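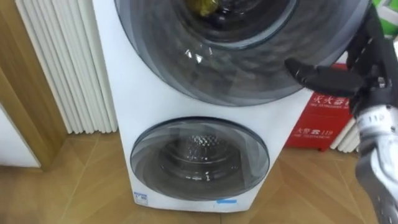 I grew up in a house where washing took a whole day and a fair bit of shouting, so I have a soft spot for anything to do with laundry. My gran in Fesberg had a stone trough in the yard, a wooden paddle the length of my leg, and very firm views on soap. I still can't smell the green household stuff without feeling I'm about to be told to stand up straight!

So when a friend mentioned that the old public wash house in Wirnutach had opened its doors again, I was on the train before I'd properly thought about lunch (a mistake, the buffet car was shut and I lived on mints until two).

The wash house went up in 1894, paid for by the Ghanem mill, which had filled the valley with workers and then noticed they had nowhere to get clean. It's a long, low brick building by the river with a row of little vents along the roof, and on a cold morning you used to be able to see the steam from the station. Inside there were stalls, each with a boiling copper and a rinsing tub, and you paid by the hour. If you went over your hour you paid for the next one in full, even if all you had left was a sock.

What I loved was the ledger. It sits open in a glass case by the door, and one page is for a single week in October with 689 bundles written down in the same tidy brown ink. Sheets, shirts, aprons, "one curtain, poor". I stood there far too long wondering about that curtain.

People met their husbands in the queue. They fell out over mangles and didn't speak for years. One family story painted up on the wall has a wedding dress going in with a red flannel petticoat, and the bride walking up the aisle in pink and daring anyone to mention it. I'd have liked her.

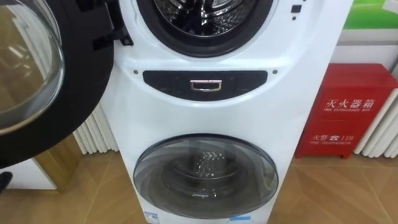
When the machines came home

Then, of course, everyone got a washing machine. It took longer than I'd thought, mind you. The first ones in the valley were Parnex top-loaders, great thumping things that crept across the kitchen floor on the spin, and you had to sit on them. My mum's walked as far as the back door once and pulled its own hose off. We mopped until bedtime.

And still the women kept going down to the wash house, dry laundry at home and all, for the company. It hung on for years like that, with the coppers cold and the kettle hot. I think about that when I'm shoving in a quick forty-degree load at eleven at night, all by myself, with the radio on low. I wouldn't swap back, my hands wouldn't forgive me, but I do envy them the gossip. 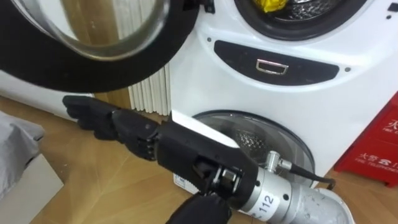

Laundry day now: one drum stacked over another.

The wash house shuts for the winter on 26th October, so go soon and take a sandwich. There's a bench by the river wall where the lines used to be strung, and you can still find the iron hooks if you feel along under the ivy. I bought a bar of the green soap on the way out. It's in my sock drawer, and I've been standing up straight ever since.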